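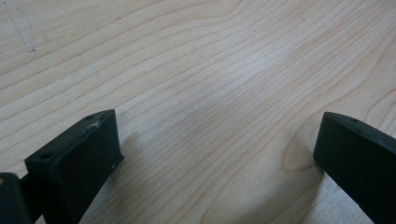 Kenza Erraji

Blog > Comics > Rereads

2019-06-11

So they're making a Veda movie. I found out from my brother, who texted me "your dead lady is getting a film," and he's right except that Veda has been dead only four times, and one of those was a clerical error on Zurkach.

For anyone who wasn't a lonely 12-year-old with a Graston Comics subscription: Veda ran for 136 issues. She could walk through walls, which the writers forgot for long stretches, so there's a lot of her standing outside locked doors looking worried. Her archenemy was Dr. Lahlou, a dentist. He had no powers. He was just very organized.

I started rereading the whole thing last weekend and I'm stuck at issue 29, the one where Veda loses her memory and gets a job at a bank. I remembered this as a heartbreaking story about identity. It's mostly about the bank. There are two full pages on a wire transfer.
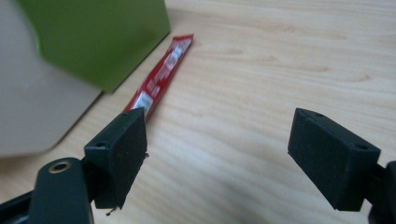 And I still love it, which is annoying, because I was hoping to be a grown-up about this. Eftychia Sfakianakis drew that issue and she put more feeling into Veda's face at the teller window than most movies get out of an exploding city. There's one panel where a customer says "have we met?" and Veda just keeps stamping forms. I had to go make a sandwich.

The movie will skip all of it, of course. The trailer comes out in July and I already know there'll be a blue beam going into the sky. I'd bet money the dentist has been upgraded to a warlord. He'll have a cape and no appointment book.

I'll be there opening night anyway, complaining in a whisper. Next post is issues 30 through 36, when she remembers who she is and immediately gets sent to the moon.

Share | 4 shares | 29 comments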